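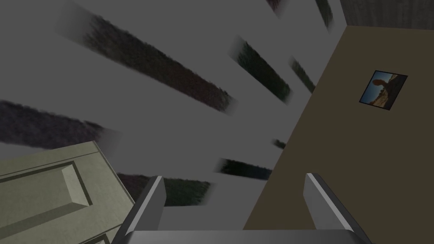 Home Lists Archive Thread Previous Next Reply

cell-upkeep: Re: Timen kitchen cell, wrist camera tilted after gripper swap

> We maintain the simulated copy of the Timen kitchen cell. Scripts are
> tested there before they go to the real arm. In April we replaced the
> old gripper model with the Jirkik parallel one, because that is what
> the real arm now carries.
>
> After the swap the wrist camera comes up looking steeply upward at
> reset. We get the fingers at the bottom of the view, part of a green
> paneled door on the left, the wall with the small framed picture on
> the right, and a large gray surface with dark smears across it. The
> script needs to see the counter at reset and it can't.
>
> Checked so far: joint values at reset are the same as before the swap.
> Camera resolution and field of view are the same. Reloading the scene
> makes no difference. Fingers open and close on command.
>
> Two questions. Is this the camera mount or the reset pose? And are the
> dark smears a broken texture, or a separate fault? They look like
> trees dragged sideways. We would like to know before we start changing
> things.

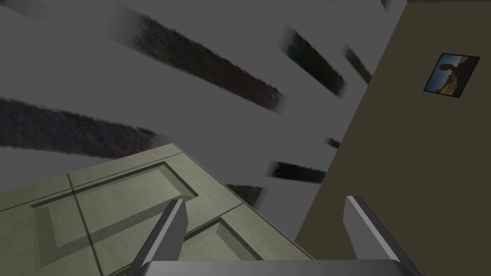 posted by: Oyewole bench, cell upkeep desk
to: cell-upkeep
4 replies hidden | 3 shares | 19 comments

Replying to the whole thing at once. We run the same Jirkik model on the Oyewole bench and went through most of this when we installed it.

> Is this the camera mount or the reset pose?

Check the mount first, but don't assume it is only the mount. The two errors can add up, and correcting one by eye will hide the other.

The position of the fingers in the view is the useful clue. They come up from the bottom edge, one on each side, with the gripper body across the bottom. That is where we have them on our bench too. If the camera had been rotated by a large amount relative to the gripper, the fingers would have moved in the view or left it. They haven't, so camera and gripper agree with each other reasonably well, and it is the pair of them that points the wrong way. I would look one link further back, at the flange.

The old gripper file had its own adapter link with a rotation in it. The Jirkik file has no adapter and expects the rotation to be set on the flange joint. If you attach it with the old attach script, the rotation is dropped. Joint values at reset will read exactly as before, which matches your report, and everything past the flange will be turned.

Procedure we use:

1. Stop the script and load the cell with the arm only. No gripper, no camera. Write down the flange orientation at reset.

2. Load the old gripper from the backup and write down the tool orientation at the same reset. The difference between the two is the adapter rotation. Keep that number somewhere outside the scene file.

3. Put the rotation on the flange joint, then attach the Jirkik model. Do not put it on the camera. It will look right on screen and every grasp will be off.

4. Reset 20 times in a row and compare the wrist view each time. Ours drifted slightly until the settling time was raised, and a single reset would have passed.

5. Only now adjust the camera mount, if it still needs it. Ours did, by a small amount in tilt.

Step 2 is the one people skip when the old gripper file has already been deleted. If that is your case, the Ernunham copy of the cell still has it under the retired tools folder. Ask for the folder and not the scene, as the scene there has been changed since.

> Fingers open and close on command.

Fine, but this tests the finger joints and says nothing about the tool frame. A better test is to command a short straight move along the tool axis with the fingers open, and watch the gap between them in the wrist view. A fixed landmark in the gap should grow or shrink without sliding off to one side. The framed picture on the wall is a usable landmark once you have the arm turned to face it. It has a thin dark border and the wall behind it is plain, so the corners are easy to pick out.

The straight line where the tan wall meets the gray surface is also good for this. Measure its angle in the view before and after a pure rotation about the tool axis. The change should equal what you commanded. If it doesn't, the camera is not square to the gripper and you are back at step 5.

> And are the dark smears a broken texture, or a separate fault?

Separate from the tilt. I can't say from the view alone what is wrong with them. On our bench we had something similar and it came from an outdoor background picture being picked up by a surface that should have been plain. Setting that surface to a flat material removed it. In your case it might be the same, or it might be a texture mapped at the wrong scale. Swap in a flat gray material on that one surface, render again, and see whether the streaks go. If they stay, they are not in the surface material, and I would look at the reflection settings next.

It isn't urgent for the script if the arm never looks up there. It does matter if you use the wrist view for matching, as soft-edged dark bands give the matcher a lot of poor points. Before we flattened ours, the matcher kept over 29 points on the bands and ignored the cabinet molding, which has much better edges.

Upkeep notes, for whoever holds the cell next:

- Keep the flange rotation in the cell config, with a comment naming the gripper it belongs to.
- Save one reset view per gripper change next to the config. Comparing two views is faster than reading two files.
- Rerun the reset test after any change to the arm base height.
- Do not edit the scene file on the shared drive while a script is connected. It reloads halfway and keeps the old tool frame until the next full start.

If the flange fix leaves you with a leftover tilt larger than what the mount can plausibly explain, send the three orientations (flange, tool, camera) to the list in the same frame, base preferred. The last set we received had the camera given in tool frame and the other two in base, and it took a while to notice.

Previous in thread | Next in thread | Back to list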